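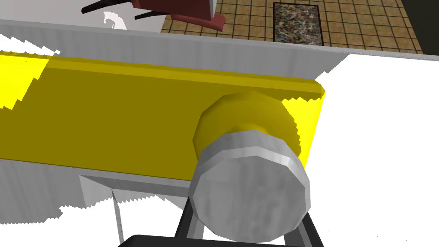

A render with a yellow bar and a gray metal cap.

I went back to the pool in November after a long time away. The place is called Stillholm, it has six lanes, and on Tuesday evenings two of them are set aside for lap swimmers. I had a suit that still fit and a towel. What I did not have was a swim cap that would stay on my head, so most of this post is about caps.

The first one I tried was latex. It came free with the membership and it is thin and light, but it pulls hair when you take it off and it ripped on the third swim. I had dragged it on by one edge with wet hands, so part of that is my own fault. Latex also goes sticky if you leave it balled up in a bag over a weekend.

The second was a fabric cap, the stretchy kind. It was the most comfortable by a long way. Water goes straight through it, and by the end of 15 laps it had crept up to the top of my ears. If you swim slowly with your face out of the water it may be all you need. My sister-in-law Anneli Keskinen has used hers for years and sees no reason to change.

I ended up with a silicone cap from Zivel, the plain one in dark blue. It is thicker than latex and takes a bit more effort to get on. Marit Nygård, who swims in the lane next to mine, showed me how she does it. You put both hands inside, palms facing each other, stretch it, and start at the forehead. Then you pull back and down and tuck in whatever is left over. I wet my hair first now and it goes on in one try most days.

It does not keep hair dry. I had assumed it would, and I asked at the front desk if I had bought the wrong size. Stellan Myklebust was working that evening and told me a cap is there to keep hair out of your face and out of the filters. Mine gets wet at the back of the neck every time.

A few things on size. I have shoulder-length hair and a regular adult cap is fine, though tight for the first week. Anyone with braids or a lot of volume should look at the long hair version – it has more room at the back and the same grip at the forehead. The one I tried on in the shop at Midtbø was too loose for me and filled with water when I pushed off the wall.

For care, I rinse it in cold water, shake it out and hang it over the shower rail. Once it is dry I put a little talc inside and fold it flat. I keep it away from the radiator and away from my keys. The Zivel one has been through 84 swims by the marks on my calendar and has no tears yet, only some fading along the front.

My distance is coming back slowly. I swam 2,000 yards last Tuesday with two long rests, the most I have done since I moved to Valden. Next I need to replace my goggles, which leak on the left side whatever I do with the strap.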